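Perside teaching shifts: your questions

I've worked on the kitchenware line at Barnura for years and moved over to the teaching tables in November. People keep stopping me in the canteen, so I've put my answers in one place.

What do you do all day?

I sit at a table with a gripper in each hand and handle bowls and so on, over and over, while it all gets recorded. The Perside arms learn from that.
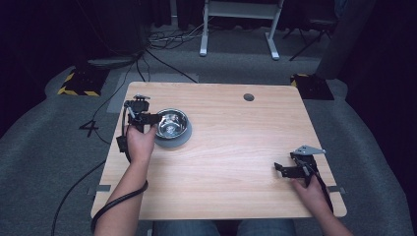 A turn lasts 40 minutes and then you swap. Please do swap — your wrists will thank you.

Are we training our own replacements?

I asked that first too! Two packing jobs have gone to the arms so far, and both people moved to checking. I can't promise what comes next, and I'd be wary of anyone who did.

Do I need to be good with computers?

No. Steady hands and patience, mainly. I had 30 minutes of training and picked up the rest as I went.

Is it harder than doing it by hand?

At first, yes. You've got two stiff fingers where you used to have five, and you can't feel a thing through them.

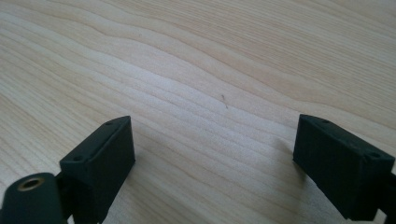 Go slower than you think you should. I rushed my first week and had plenty of goes thrown out.

Does the pay change?

Same grade, same breaks. Ring extension 277 if your slip looks wrong.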